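The Case for Leaving the Ceiling Alone
Evangelia Tzavaras

The proposal to lower the ceiling over the main hall at Giltden has been presented to members as a matter of comfort and economy. It is the view of this writer that it should be declined.
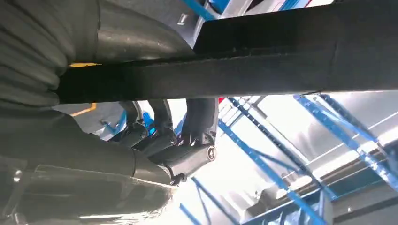
The argument for a lower ceiling rests chiefly on heating. My colleague Alper Bilgin has set out the figures with care, and I do not dispute them. A hall of that height is costly to warm in December, and those who work at the benches are entitled to be warm. What I question is the assumption that the space overhead is doing no work.

An industrial building is judged from the floor, yet most of what governs its safety happens above head height. Lighting, cable runs and the upper levels of racking all need to be seen if they are to be looked after. At the Trarular site, where tiles were fitted nine years ago, a leaking joint went unnoticed for six weeks. The stain appeared only when the tiles themselves had begun to sag. The repair took an afternoon – finding the fault took considerably longer.

There is also the question of light. Bright, even light from a high ceiling reaches between tall racks in a way that low fittings seldom manage. Staff who read small labels for a full shift will notice the difference before any survey does.

I would add a point that is harder to enter in a budget. Of the 120 members consulted, 19 wrote in to say that they liked the hall as it is, and several used the word "open". Such remarks are easily set aside as sentiment. They come, however, from the people who spend their days in the building, and they deserve a proper reply.

The sum set aside would be better spent on draught-proofing the loading doors and on local heaters at the benches. Both measures can be reversed if they prove unsuitable. A suspended ceiling, once paid for, tends to stay. I ask that the doors be dealt with first and that the larger proposal be held over until the heating bills for a full winter have been examined.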